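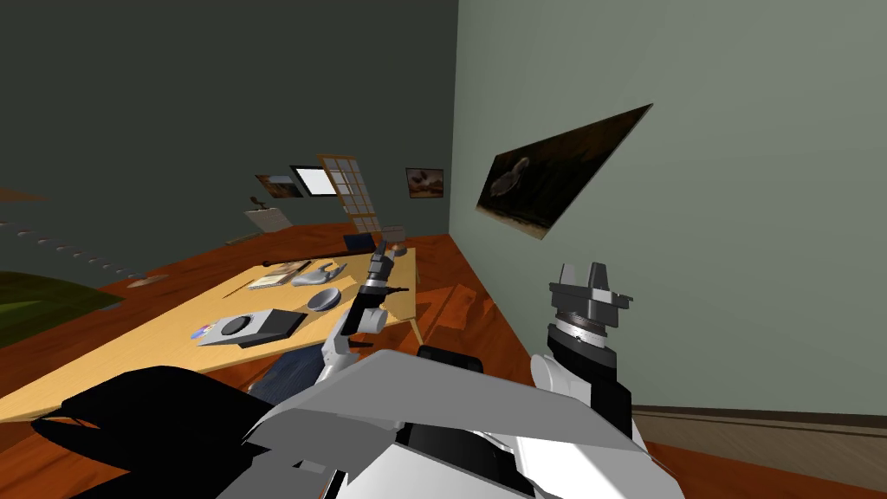 How a Robot Gets Its Examples

A robot that learns needs examples to learn from. An example is a recording of a job being done: picking up a cup, closing a drawer, putting a bowl on a shelf. The learning system studies many recordings and works out which movements go with which situations. Before any of that can start, the recordings have to be made.

The project described on this page is called Dridari. Its robot has two arms, and each arm ends in a gripper with two fingers. Its job is to pick things up from a table and put them somewhere else.

A room inside a computer

Dridari collects its examples in simulation. A simulation is a set of rules and shapes stored in a computer. The room has walls, a floor, a table and pictures on the wall, but none of it can be touched. The program calculates where everything is, how heavy it is, and what happens when one thing pushes against another. Then it draws the result, many times each second.

The program that makes these rooms for Dridari is called Storside. It can place a bowl, a book and a tray on a table, and then place them again in different spots. If a bowl falls off the table, the operator presses reset and the bowl is back. A real bowl would have to be swept up.

Simulated objects are simpler than real ones. Shadows may have zigzag edges, and soft things may behave as if they were stiff. The people who use the recordings have to remember this when they move on to a real robot.

Who moves the arms?

At this stage, a person does. The person is called the operator. The operator holds one controller in each hand. When the left controller moves forward, the robot's left arm moves forward. A trigger under the finger opens and closes the gripper.

Driving a robot in this way is called teleoperation. "Tele" means "at a distance." A TV remote works at a distance too, although it has fewer joints to worry about.

New operators practice before their recordings are kept. The most common mistake is moving too fast. The second is closing the gripper before the fingers are on both sides of the object.

What is in a recording?

A recording is a long list of moments. Each moment is called a frame. In the Dridari project, a recording can have up to 600 frames. Each frame stores:

- what the robot's cameras see
- the angle of every joint in both arms
- how far open each gripper is
- what the operator told the robot to do next

The last item matters a great deal. The first three tell the learning system what was going on. The fourth tells it what the operator did about it. Learning, for this kind of system, means getting better at guessing the fourth item from the other three.

Every recording also gets a label in plain words, such as "put the bowl on the tray." The label is typed in before the operator begins.

Looking from the hand

One camera view comes from close to the gripper. It moves when the hand moves, so the walls and furniture can look tipped over even though the room has not changed. A person who tilts their head a long way to one side gets much the same effect.

The close view is useful in the last part of a reach. A view from farther away shows where the table is and what is on it, but an arm may block the object. From the hand, the system can see how the fingers line up with the thing they are meant to hold.
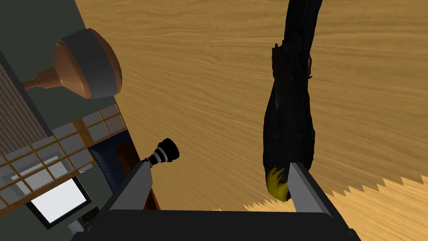
Long, thin objects are harder to grip than round cups. If the fingers hold one near the end, the rest of it can swing or tip. If the fingers hold it near the middle, it stays steadier, but the middle may be harder to reach. Operators record both kinds of grip, and they start from different sides of the table.

Variety is done on purpose. Suppose every recording had the bowl in the same place. The system could learn to reach for that place and never look for the bowl at all. Move the bowl a hand's width to the left, and the gripper would close on air.

Checking the recordings

The first set of Dridari recordings was finished on 26th March. It contained 335 recordings, made over four weeks. Checkers at a lab called Cisau then played back each one and asked the same questions. Does the label match the job? Was the job completed? Are any frames missing?

Of the 335, the checkers set aside 104. Some had the wrong label. In others, the operator had stopped partway through. That left 231 for the learning system to use.

A dropped object does not always mean a recording is thrown out. If the operator picks the object up again and finishes the job, the recording shows how to recover from a mistake - a robot needs examples of that as well. These recordings are marked with the word "retry."

Try it on paper

You need a partner, a pencil, a cup and a sheet of paper.

1. Put the cup on a table.
2. Ask your partner to pick it up slowly, using only a thumb and one finger.
3. Say "stop" several times along the way. At each stop, write down where the hand is, whether the fingers are open or closed, and what the hand does next.
4. Move the cup and repeat.

Each line on your paper is one frame. Compare your two lists and mark the lines that changed when the cup moved.

Words to know

Frame: one moment in a recording.
Gripper: the part of a robot arm that holds things.
Label: words that say what job a recording shows.
Operator: the person who drives the robot.
Simulation: a computer's calculated version of a place and the things in it.
Teleoperation: controlling a machine from a distance.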